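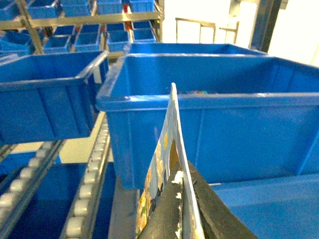

Clesholm is a reading school for children who have fallen behind, and for a few who haven't but whose parents worry. We teach out of two rooms above a hardware store, and we have been doing it long enough to distrust most of what gets said about how children learn to read, including some things we used to say ourselves. You will not find a promise on this page that your child will jump two grade levels by spring. We don't know your child yet. What we do have is time, teachers who have taught first grade in regular classrooms, and a lot of thin picture books with cartoon covers, which we like because a child can get to the end of one in a sitting.

How we started

Tainá Quintana opened Clesholm after 13 years as a classroom teacher. Her district bought a new reading program about every third year. Each one came with a training day, a binder and a chart showing how well it had worked somewhere else. The same children struggled under all of them. She began keeping a group back after lunch to do plain, slow work on letters and sounds, with real books afterward, and when parents asked whether she could take more kids, she rented a room.

She will tell you she is not sure why that group did better. It may have been the method. It may have been that it was small and met every day. We have kept the method and the small groups, and we don't pretend to know which one to thank.

What we teach

Children come four afternoons a week for 40 minutes, or thereabouts if the bus is late. The first part is sounds and spelling, taught in order, with a lot of review. After that they read out loud to a teacher from a book they mostly can read already. Then the teacher reads something harder to them. We do not send home worksheets. We ask families to read aloud at night, in any language they like, and we don't check up on it.

Children are never told they are a "visual learner" or any other kind of learner here. We have looked for good evidence that those labels help and have come away without any. We feel about the same way about colored overlays, speed reading and most apps. For one year we used a tablet program called Zakcombe. It gave out badges, and the children got very good at earning badges. We canceled it and spent the money on more books.

Measuring

Every child reads a short passage to us in September and again three times during the year. We share the scores with you, and we will also tell you how little a single score means. A tired seven-year-old can lose months of progress between breakfast and a test. When we see a big jump we test again before we get excited, and when we see a big drop we do the same.

We have taught 307 children so far. Most left reading at or near grade level. Some of them would have gotten there without us, and we can't say how many, because we have no second set of the same children to compare them to. Any tutoring company that gives you a success rate should be asked what it is being compared with, and who did the counting.

Some children did not catch up with us. When we think the trouble is something we are not trained for, such as hearing, eyesight or a language disorder, we say so early and give you names of people to call. We take no fee for that.

Who pays

Families pay by the month and can stop at the end of any month. There is no contract and no sign-up fee. A local grant, the Temba Fund, covers almost 300 lesson hours a year for families who can't afford the price. It runs out before the year does, so ask early. We have turned down 2 offers from publishers who wanted us to use their materials in return for a discount and a quote for their brochure.

Our sister program, Drukeck, runs writing groups for older children in the same building. It has its own staff and its own waiting list. Being enrolled here does not move you up on theirs.

Visiting

Come and watch a lesson before you decide anything. Afternoons from 3:30 are best. Sit in the back, stay as long as you want, and ask the teachers what they think isn't working. They have opinions, and they don't all agree with Tainá.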